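Thursday
Yolanda Whitlock, workshop notebook

Front end back together on the Jerwood at 8:40. Started with the left lower arm, rear bush. The old one had torn through on one side and you could rock the wheel by hand. Right side was better but I did both. Pressed in the Nakamura bushes, the harder ones, with the arm set at ride height before final torque. I left the bolts loose, dropped the car on the ramp plates, bounced it a few times, then did them up.

Drop links are the Dolano ones again. The left one from last time has a split boot already. No knock from it but I'm not putting it back on. Bin.

Alignment: toe was well out on the right, in to out across the axle. Set to a hair of toe-out both sides. Camber is not adjustable on this car without slotting the top mounts and I don't want to do that yet. Steering wheel was a few degrees off center afterward, reset the track rods evenly and checked again. Fine now.

Road test, first loop. Out by the quarry, back on the old highway. The vague feel just off center is gone. It turns in when asked and stays there. There is more noise over joints in the road, a thump you hear more than feel, and I expect that from the harder bush. Brakes pull straight. At 2,000 rpm in fourth there is still a drone through the floor, so it was never the bushes. I suspect the rear exhaust hanger, the one that sits against the crossmember.

Second loop with the dampers two clicks softer at the back. Better over the bumpy stretch past the bridge, but the tail takes longer to settle after a quick lane change. Went back one click. That's where it stays for March.

Odometer trip at end of day 479 miles since the last oil change. Level is on the upper mark. Coolant down slightly, topped up, keep an eye on it. Tire pressures evened out cold, front left was 5 psi low again. Valve core changed. If it drops by next week the tire comes off the rim.

Doton scan tool: one stored code, rear wheel speed sensor, intermittent. Cleared it. Didn't come back on either loop. The connector by the left rear arch has green on the pins, cleaned it and put grease on. Part number for the sensor is in the green folder if it does return. 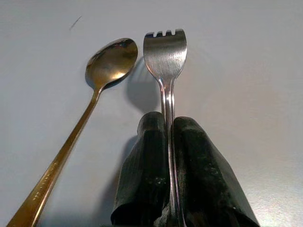
Spoon and fork, pale tabletop.

To do:
- exhaust hanger, try with a spacer first
- order two drop links, not Dolano
- recheck torque on lower arm bolts after a week of driving
- put the 18 mm deep socket back in drawer two, whoever has it

Invoice for the bushes is number 701, filed under suspension. The press needs a new bottle jack soon, it creeps down under load.

Comments

mk_ramp2: I have the 18 deep. On the bench by the compressor.

Yolanda Whitlock: Thanks, got it.

hollis: Had the same drone on mine. Hanger rubber had gone hard. A spacer helped for a month and then I changed the rubber anyway.

petrolhead_dee: Which click are you counting from at the rear, full hard or full soft?

Yolanda Whitlock: Full hard. I'll write that on the card in the door pocket.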